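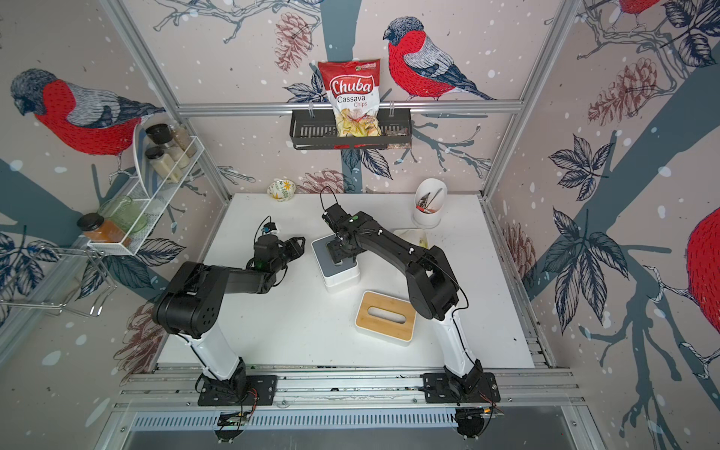
Workshop book, vol. 3

Feb 27, 2021

Hard water and soap, continued.

Carried on with the water samples from Fluststead. Ankit Yadav brought the second lot over in the big carboy, which weighed 1,486 g empty with its cap on. I've written that on the side in marker so we can stop looking it up. Filled weight is in the balance log.

Four waters today: Fluststead tap, the Wuren borehole, rainwater from the butt behind the store, and distilled as the blank. All left to stand overnight so they were at room temperature. The borehole sample had thrown a fine pale sediment. I poured off the top and kept the bottom inch in a labelled jar for Bernice, who wants to look at it under the microscope.

Soap solution made up to 500 ml in the usual way: plain Lestero flakes, shaved fine, dissolved in warm water and meths, left to cool, filtered twice. The first filtering was slow and I should have let the flakes soften for longer. The solution was clear at the end. It had gone slightly cloudy by mid-afternoon, when the room cooled down, and cleared again after a few minutes in the warm bath.

Method as before. Measured sample into the stoppered bottle, add soap solution a little at a time from the burette, shake hard, lay the bottle on its side and wait. The end point is a lather that holds right across the surface for five minutes. I'm still not happy with how we judge that. Bernice Essien stops when the lather covers the glass, I stop when it covers the glass and is still covering it when the timer goes. We did the rainwater separately and her reading came out lower than mine by more than I would like. From now on the timer decides.

Results in brief, full readings on the loose sheet:

Distilled: lathers almost at once, as it should.
Rainwater: very close to distilled. Slight yellow tint, probably leaves in the gutter.
Fluststead tap: took a lot of soap. Grey curd on the surface well before any lather, and a ring left on the bottle that needed vinegar to shift.
Wuren borehole: worse again. I gave up on the undiluted sample, cut it by half with distilled and doubled the reading.

Boiled a portion of the tap water for half an hour, let it cool, made it back up to volume and filtered it. Much better lather, with plenty of scale left in the pan. So a good part of the hardness is the temporary kind. The borehole water has not been boiled yet. 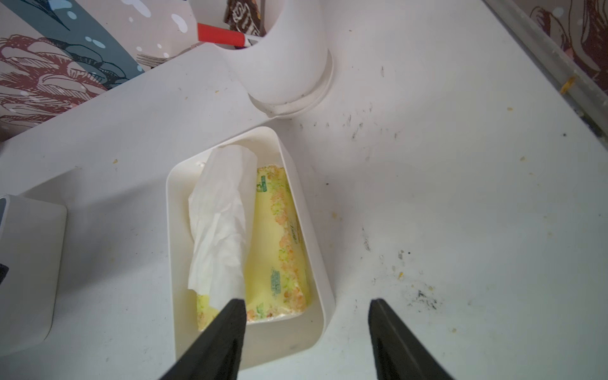
Bar of soap in its wrapper, white tray.

Ankit asked whether a finished bar would give the same order of results as the flakes. It ought to, but bars have perfume and extra fat in them and I don't know how much that would upset the end point. Worth one run with shavings, same weight as the flakes, tap water and distilled only. If the order holds we can leave it there.

Also talked about washing soda. The old Amoah handbook gives a dose for 1,000 litres, meant for a laundry tank, and scaling it down to a bottle leaves a pinch too small for our balance. Better to make a strong solution and measure that out by volume.

To do:
Boil the borehole water, same time and same pan.
New stopper for the large bottle. The present one leaks when shaken upside down and we are losing soap with it.
Check the burette tap, which drips. Grease did not cure it.
Order filter papers. The box will not last into March.
Bernice to write up the sediment.

Bottles rinsed with vinegar, then distilled, and left upside down on the rack.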